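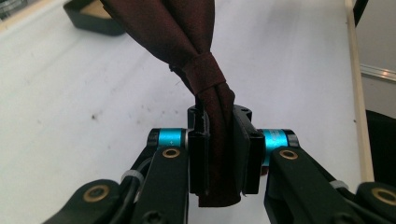
Wastewater notebook: Morthorpe norovirus run, second go

April 21, 2024
Coralie Katene

Good day! The new concentration step works, or at least it works on Pomare water, and I want to get this down before I forget which tubes had what done to them.

Bevan brought the overnight composites in from the Pomare pump station first thing. Seven bottles, all properly cold, all labelled (thank you Bevan). The one from the rest home branch was very cloudy, lots of grit, so I let it stand before pouring off. I did the same with the other six to keep things fair.

Changed from last time:
- slower first spin, longer by ten minutes
- beads from the fresh Tretix kit, the old lot is finished
- Toivo's trick of warming the elution buffer before it goes on

I think the buffer is what did it. Recovery on the spiked control was miles better than in the first run, and the two repeats sat almost on top of each other. I made Adom come over and look at the curves and he was nearly as pleased as I was - he did ask whether I had swapped the control tube by mistake, which is fair enough after October. I hadn't. The tube number is 1231 and it's written on the lid and on the side.

Norovirus GII came up in four of the seven. The rest home branch was the strongest, then the two school lines, then the one below the shops, which only just made it over the cut-off. I've put that last one down as weak positive and will repeat it from the frozen half.

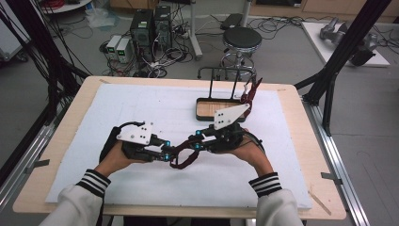 The other three were clean, and so were both blanks, so I'm not worried about carry-over this time. What I can't say yet is whether the rest home signal is climbing. The first run was so poor that there's nothing sensible to compare it with. Raelene has asked the home if anyone has been ill and will ring me back. They already have staff staying on one wing each, so they're being careful.

Results are in Musow under the Morthorpe folder. Please don't use the older sheet in there, the dilution column is wrong and I haven't fixed it.

Still to do:
- repeat the weak one, two wells, same plate layout
- ask Toivo what temperature he warms the buffer to (I guessed, 56 on the block)
- try the warm buffer with the old spin, to see which change really mattered
- more filter tips, we're down to the last box
- Bevan to collect the rest home branch again, and a grab sample too if the lid will lift

The leftover liquid from all seven is in the bottom drawer of the freezer, blue rack. Leave it there please, I've got plans for it!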